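Irora sets upkeep routine for hand-held grippers

7 October 2026

Robotics firm Irora has brought in a new maintenance routine for the hand-held grippers its operators use to record clothes handling in ordinary homes, after a run of worn finger pads in August.

The firm has 16 of the tools in use. Under the new routine each one goes back to the Ustel workshop after every 100 hours of recording, where the blue pads are peeled off and replaced, the finger travel is checked against a gauge and the camera mount is tightened.

Workshop lead Dzifa Acheampong said worn pads were easy to miss. "The operator squeezes a bit harder and keeps going," she said. "Then we look at the recordings and the fingers are closing further than they should on the same fabric." 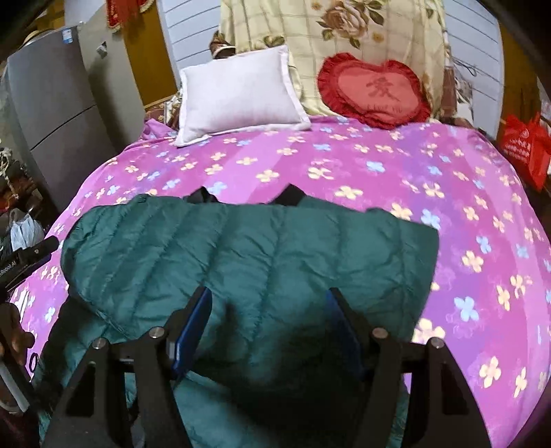
The gripper's blue pads over a down jacket spread on a bed.

Operators also have a short check to do on site. They wipe the pads with a dry cloth, open and close the fingers 10 times and look at the screw heads along the top of the body. A loose screw lets one finger sit lower than the other, and the tool then has to be set up again from scratch.

Iddrisu Fiadzo, who trains the operators, said quilted jackets were harder on the pads than shirts or towels. Slippery shell fabric shows up a worn pad quickly, he said, and zips can nick the edges.

A full service takes one technician 4 hours, most of it spent on realigning the fingers. Tetteh Amissah, who does much of the bench work, has asked for spare pads to be sent out with each kit so that operators can change a damaged one without returning the tool.

Irora said the spares would be added to the kits once its supplier, Bondira, had filled the current order.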